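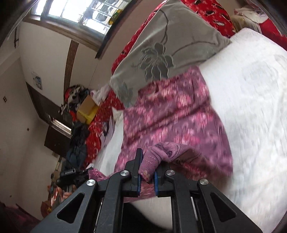 Members build hand-held grippers at the Urnari workshop

August 1, 2023

The shared workshop Urnari has finished the first series of its home-built hand-held gripper, a tool that a person carries through the house to record how everyday jobs are done. The recordings are used to teach a robot arm the same jobs. Folding clothes was chosen as the first subject, and members are now taking the tool home to practise it on their own beds and tables.

The project is called Faketti and it began in April, when a few members wanted to try robot learning but had no money for a second arm. With a hand-held tool the arm is not needed during the recording. One person holds the gripper, opens and closes the jaws by hand, and a camera fixed to the tool sees what the jaws are doing. The arm, which stays in the workshop, gets the same jaws later.

The present version is the third one. It is black, with two jaws moved by a linkage of inner and outer arms, and it has blue pads on the inner sides of the jaws. The joints turn on round-headed screws that can be bought in any hardware shop. In the first version the joints were printed pins, and these became loose after a few days of use. The second version had screws but no pads, and thin cloth slipped out very easily when it was pulled upwards.

The pads were the longest discussion of the whole build. Members tested bicycle tube, kitchen sponge and a soft printed material before they agreed. The pads are glued and can be changed in a short time, so a worn pair does not stop the work. The triangular openings in the outer arms were also added later, in order to save weight. An evening of folding is tiring for the wrist, and several members had complained about it.

According to the project page, one gripper costs 55 euros in parts when the camera is not counted. Printing all the pieces takes one night and a good part of the next day on the older of the two printers in the workshop. The group asks builders to print the inner arms lying flat, as the ones printed standing have broken along the layers.

So far the members have collected 2187 recordings, and 151 of them were thrown away. Most of the rejected ones had the same fault - the hand moved too quickly and the cloth became a blur. The group has now written a page of advice for people who record at home. It recommends slow movements, a short pause before the jaws close and daylight from the side if this is possible. It also asks people not to tidy the room specially, because a robot which has only seen empty tables will have difficulties in a normal bedroom.

Patterned clothes are very welcome, the page says. Flowers and other busy prints make it harder for the software to find where one layer of cloth ends and the next one begins, and the first recordings had too many plain T-shirts. Long garments are wanted as well, above all those which must be folded in more than one direction.

The software side is less ready than the mechanical side. The group uses a training program named Chow, written by two of its members, and it runs on a used computer which stands under the stairs. At the last open evening the arm was able to fold a small towel in half, but with a shirt it still took hold of two layers when it should take one. The members expect that more recordings with lifted edges and single folds will help with this.

Akex, a local shop for electronic parts, has given the workshop 80 sets of screws and bearings. They will be used for a second series, which is meant for people who would like to build the gripper at home and do not come to the workshop regularly. The sets are free, but the printed pieces must be made by the builder or ordered from the workshop at the price of the material. There is no soldering in the mechanical part.

Drawings and the advice page can be read on the Faketti page, together with a list of known problems. The longest point on the list concerns the left jaw, whose tall plate can catch on loose threads and lace. A version with a rounded plate is being drawn - it will fit on the existing arms, so owners of the present gripper will only need to print one new piece.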